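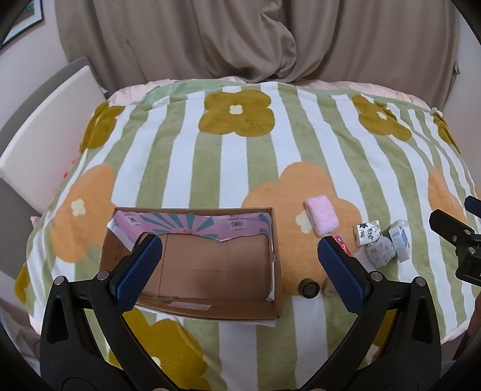 ### 3.2 Collecting the packing demonstrations

All demonstrations for the packing task were recorded with a pair of hand-held grippers, each with its own camera. The operator holds one in each hand and does the job directly, so there is no robot on site during recording. We had first tried remote control of the two-arm bench at Fornside, but soft items were slow to handle that way and operators tired early.

The packing set holds 2,804 episodes. Most come from homes in Voncombe and Tallside, where operators worked on whatever surface the household offered: tables, benches, floors and beds. Beds were kept in the set on purpose. A blanket gives way under a box, and the box tilts when a finger presses on its rim. A policy trained only on tabletop data at Fornside pushed down too hard in these cases.

Each episode uses one open cardboard box and a group of small household goods. Operators were told to move at a comfortable speed and to use both grippers when an item was wide or floppy. They were not given a packing order. Rok Gashi wrote the instruction sheet and trained the operators, who each completed 10 practice episodes that were later thrown out.

Figure 2 shows a view from one of the grippers with both fingertips working at the box opening. Three points in it matter for the method. The fingertips hide part of the goods, the box does not sit level, and a paper tag on one item comes close to the right fingertip. Tags and loose wrapping were a common source of failed grasps in our early models, and we made no attempt to remove them from the goods.

**Figure 2.** Packing on a soft surface, gripper camera view. A pink item and a white bundle are inside the box; a small blue-and-red package stands outside its right wall. 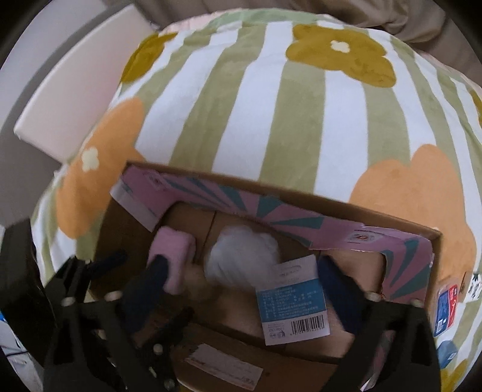 ### 3.3 Filtering and labelling

Episodes were dropped if tracking was lost on either gripper for longer than 2 seconds. The remaining recordings were resampled to a common rate, and finger opening was scaled to the travel of the robot's own jaws. Blurred images were kept, as the same blur is present when the robot moves at full speed.

A further 200 episodes, recorded in Toledo in April, were held back for testing. They share no homes or operators with the training set.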